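4.2 Bedside basket task

The Bosham kit is sold as a household manipulation package. A buyer gets task definitions, a control stack, and a license that expires on a Friday regardless of when it was bought. We reviewed it on a two-armed humanoid in a furnished bedroom, on the theory that a product marketed for homes should meet a wardrobe sooner or later. The vendor, Barken, ships 64 task definitions. Most of them are variations on picking something up, and the manual devotes 27 pages to the different ways of putting it down again.

The bedside task uses a small red plastic basket and a white cabinet with one drawer. We chose it for the basket. Its perforated sides give a gripper plenty of places to catch, and a buyer with a real bedside table will own something equally unhelpful.
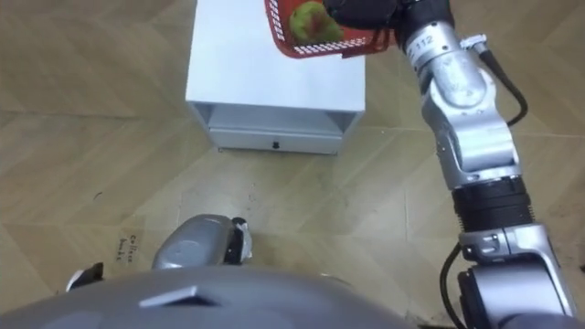
Grip planning in Bosham treats every container as a rigid box with a known center of mass. Thin plastic has its own views on this. The kit's "container" profile lets the operator set a tilt limit, but the setting lives under a menu called Comfort, where Gergely Csonka found it after we had written a fairly stiff email to support. Support replied that the menu would be renamed in July. They did not say to what.

Small labeled items are handled by a separate profile, which closes the fingers more slowly and asks for a second look before lifting. The second look can't be turned off. We came to like it, much as one comes to like a cautious driver on a short trip.

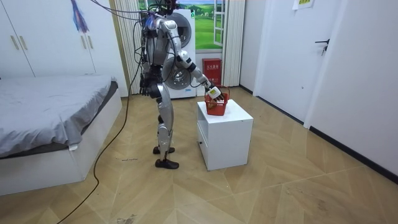

Figure 6. Bedside basket task. The right gripper holds a small white labeled object at the rim of the basket; the left arm hangs at the side.

For comparison we ran the same task definition through the Fujimoto planner, which Barken lists as compatible. Compatible here means that both programs will open the file. Joint limits had to be entered again by hand, and the event log keeps only the last 500 entries, a generous number until one learns that each arm reports its own idle state. We raised the cap to 3000 and had no further trouble with it. The Iltstead plugin, reviewed in Section 4.3, reads the longer log without complaint.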